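Search the help pages
3 min read

Huneck Recycling Drop-off: Common Questions

Do you take plastic bags?
Yes, if they are clean and empty. Tie them together or stuff them into one bag. Bread bags and produce bags are fine — freezer bags are not. 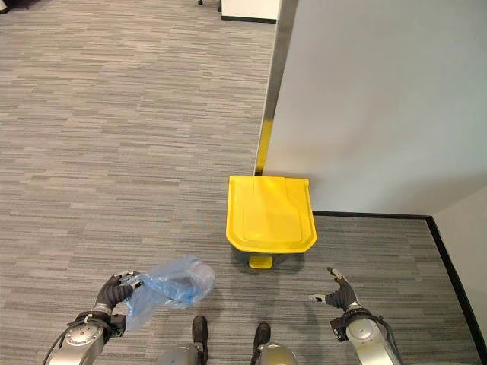 Can I leave bags outside after closing?
No. The gate shuts at 6 p.m. and anything left there goes to the landfill.

Is there a limit?
Households can bring up to 21 bags per visit. Businesses need a Brevura account.

Shares 3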